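Re: [villik-users] House rules for tabletop cells, second draft
From: Kakley bench
Date: 10 January 2024

Hi all,

Thanks for the comments so far, and keep them coming! I've pulled out the bit from the last digest that I most wanted to answer:

> Section 4 says fingers must be checked "regularly". Regularly is a
> useless word. At Nusutwood we had one lot checking every morning and
> another who thought it meant July. Can we have a number please?
> Also, does the rule on peelers cover blades with a guard?

Fair point about "regularly", and I'm guilty of writing it. We look at ours every 200 cycles, and we swap the pads at 700 whatever they look like (a bit wasteful, I know). 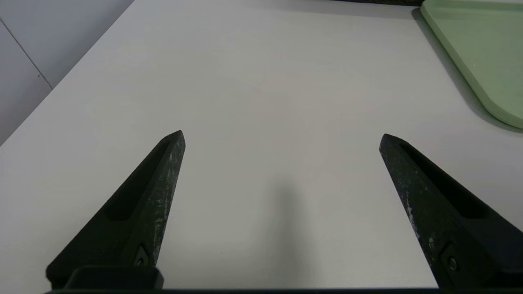 I'd be happy to put both numbers in the draft unless the Phetsri people want something tighter, as they run much heavier parts than we do. What I don't want is a rule so fussy that people tick the box without looking.

The other thing I'd like in section 4 is parking. Arms open, fingers clear of anything on the table, and only then does a person reach in to move things about. We had 9 near misses in our log last year, and most of them were somebody tidying a tray a second too early. I do it myself!
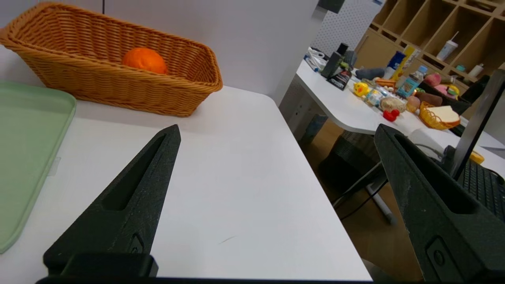 Basket side of the bench, one orange in.

Now, peelers. My reading is that a guard makes no difference: if it has a blade, it goes down on the tray and never gets handed from one arm to the other. I'd also keep it to one blade per tray, and have whoever sets up say out loud that it's there. Sounds daft, works fine for us.

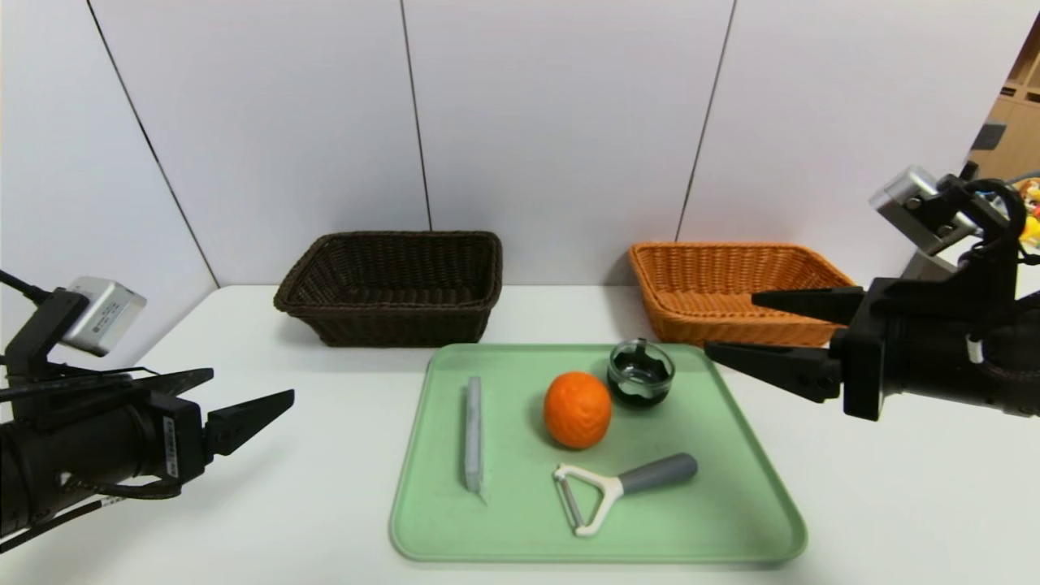 Posted by Kakley bench to villik-users, message 524

Two arms sharing one tray is where the draft is weakest, I think. At the moment it says they "should not conflict", and I can't see how anyone would check that. Could we say instead that only one gripper may be over the tray at a time, and the other waits on its own side? It's slower, but a newcomer can understand it in one go.

If you hate any of this, please reply on the list and not just to me, so it all ends up in the archive. I'll send round a third draft once the peeler argument has died down.

Cheers,
Kakley bench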